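Sorting project notebook, station 2
7 June 2020
Present: Yutong Tang, Đạt Hà, Liên Đặng. Entry by Quang Trương.

Goal: get the battery task repeatable enough that Lụa can start recording without one of us standing over her. Task for this block: batteries from the tabletop into the bins, one arm at a time, the other arm parked clear.

Arms powered from the strip on the frame. Homed both. Left came up clean. Right faulted once on the wrist joint, cleared after a power cycle. Logged the same fault in May, still no cause. Đạt thinks it is cable strain at the base. He is going to reroute that bundle before we touch the firmware.

Gripper settings: closing limit was too tight for cylinders. Fingers met the battery above its centerline and squeezed it out sideways, so it rolled. Dropped the approach height and slowed the close. Better on cells lying parallel to the fingers. Cells lying across the fingers still need the wrist turned first, and the script does not do that yet. Yutong has the branch.

Standing cells are a separate problem. The gripper tips them over on contact more often than it picks them. Proposal: leave them out of the scored runs until the diagonal ones work.

Run 327 aborted, operator error (mine, wrong leader arm enabled). Run file kept, marked bad. Log folder is at 1825 files, so someone needs to move the old ones to the Kandden drive before the next session.

Calculator and remote stay on the table as distractors. Liên asked whether they should move between runs. Decided no for this block, yes for the next, otherwise we can't compare.

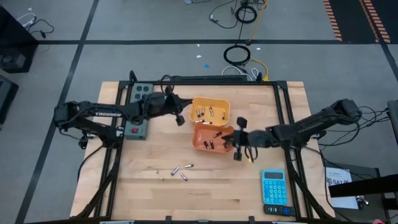

Bench layout, yellow and orange bins, right gripper over the edge of the orange one.

Note on bin position: the orange bin is lapping over the lower edge of the yellow one. Fine for teleop, bad for the scripted place, which assumes fixed bin centers. Tape corners on the wood before the next run. Đạt has the tape.

To do
Wrist rotation before close (Yutong)
Cable reroute, right base (Đạt)
Move old logs (me)
Ask Lụa for up to 4 practice runs before she records
Reprint the task sheet with the new approach height (Liên)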